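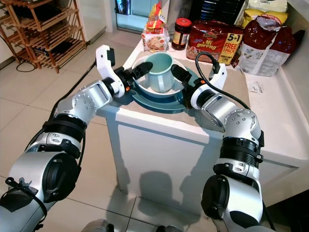 Wanpen Khamphan wrote in to say that a mug should never go inside a bowl, because the glaze rubs and the mug ends up with a grey ring on the bottom. She stacks plates with plates and bowls with bowls, and hangs her mugs on hooks.

She may be right about the ring. I have kept mine as place settings since October and haven't had one yet -- plate, then bowl, then mug on top. It suits a small kitchen. When it is time to eat you carry one stack to the table and you have everything except the cutlery.

Kitchen counter, Zindside flat
Posted Feb 11, 2018

A small gallery this time. The flat is number 14, on the side away from the street, and the kitchen is mostly one white counter with a cupboard under it. The blue dishes are from the Neltance range, bought second-hand. I like the colour and the fact that they don't quite match. The plates are a deeper teal than the mug, and the bowl is white with only the rim in colour.

The cloth is a plain beige one. It stays on the middle of the counter all week and goes in the wash with the tea towels. Dishes make less noise on it, and it saves the counter from scratches.

Groceries live along the back against the wall. There is no pantry, so whatever doesn't fit in the cupboard stands there in a row: the red Mi goreng multipack, the jar with the red lid, the bread in its bag. I put tall things at the back where I can. The noodles were bought for the 5+1 offer printed on the pack.

Cutlery is the part I haven't sorted out. The drawer sticks, so a fork and a spoon often wait on the plate until they are wanted.
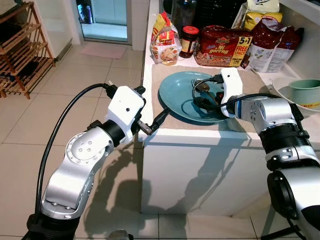

I have looked at a few cutlery holders. The Trarko one is 171 mm across, too wide to stand beside the bread without pushing everything else along. The Akpalu one is narrower but has only 2 compartments, so knives and forks would have to share. For now I'll try candle wax on the drawer runners, which worked on the wardrobe.

The other job is the wall behind the groceries. A narrow shelf would lift the jars and packets off the counter and make it easier to wipe down. It would need 4 screws, and I have to ask the landlord first. If he says no, I'll get a tray, so the whole row can be lifted out at once for cleaning.

Comments are open below, and Wanpen, if you have a photo of your hooks I would like to see how far apart you put them.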